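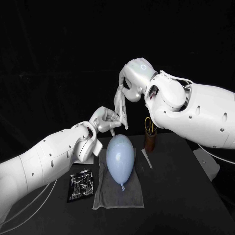

How to get old fold lines out of a linen tablecloth?

Asked by Érica Magalhães in Household, Laundry and Ironing

Hello to all. I have a linen tablecloth which was my grandmother's. It is off-white, quite heavy, and it was lying folded in a drawer for nearly 20 years. Now I want to use it for a family lunch in August, but the fold lines do not go away. I washed it one time at 40 degrees with normal liquid detergent and then ironed it on the linen setting with steam. The cloth is smooth now between the lines, but the lines themselves are still there, like a grid, and two of them look a little bit yellow.

My iron is a Vestari, not expensive, and the steam comes out in drops when it is full. I do not know if this is important.

My questions are: is the yellow color dirt, or is the fiber damaged? And should I iron it when it is wet or when it is dry? My mother says wet, my neighbor says dry with a cloth on top. I am afraid to burn it. Also I would like to know how to store it afterwards so I do not have the same problem again.

Thank you in advance, and sorry for my English.

3 answers

Answer 1 (accepted)

I worked nine years in the linen room of a hotel, so I hope I can help you. I am also not a native speaker, so we are two.

First, do not iron the yellow lines any more until they are clean. The heat can fix the stain and then it is much harder to remove. The yellow color in old folds is usually old starch or rests of soap which were not rinsed out before it went in the drawer. It can also come from the wood of the drawer. In most cases the fiber is still good. To check it, hold the cloth against a window and look along the fold. If you see small breaks in the threads, or light comes through in little points, then the fiber is weak and you must be gentle with it.

For the cleaning I would put it in the bathtub with lukewarm water and oxygen bleach (the powder without chlorine), the quantity which is written on the package. Leave it overnight. In the morning the water can be quite brown, do not be scared by this. Let the water go, rinse, and if the lines are still yellow you can repeat. Then rinse very well, three times at minimum. Do not wring it. Wet linen is heavy, so press the water out with your hands or roll the cloth in towels.

For the ironing, your mother is right. Linen must be damp, so that it feels cool in the hand but does not drip. If it has dried already, spray it with water, roll it up, put it in a plastic bag and wait two hours so the moisture is the same everywhere. Begin on the back side, iron hot and slow, and turn off the steam, because the water is already in the cloth. This also solves your problem with the drops. When you come to a fold line, pull the cloth a little across the line with your free hand and press there until it is dry. If there is embroidery, put a towel under it with the embroidery facing down.

For storage, roll it on a cardboard tube with white acid-free paper around the tube. If you have no place for a tube, fold it loosely and change the folds two times in the year. Never store it with starch.

Answer 2

vinegar and water in a spray bottle, half and half, spray on the line and iron. works for me on pants

Comment on answer 2: Please test it first on a corner. On my blue tablecloth it left a ring.

Answer 3

I agree with the first answer, I want only to add something about the iron. I had a cheap one and it was also leaking on everything. The reason was that I used the steam before the iron was hot enough. Now I wait until the light goes off, then one minute more. I bought later a Hägglund which is heavier and for linen the weight helps a lot, but for one tablecloth I would not buy a new iron.

Also, a very fine line in the middle is normal on a big tablecloth. In my family we even iron it in on purpose, to put the cloth straight on the table.

Comment from Érica Magalhães: Thank you for the answers! I did the bath with the oxygen bleach from Sunday evening to Monday morning and the water was like tea. One line is clean, the other one is still a bit yellow, so tonight I do it again. I looked against the window and I do not see broken threads. Does it matter if the cardboard tube is from wrapping paper? It is quite thin.

Comment on answer 1: Thin is not so good, it bends in the middle. Ask in a fabric store, they often give the thick ones for free.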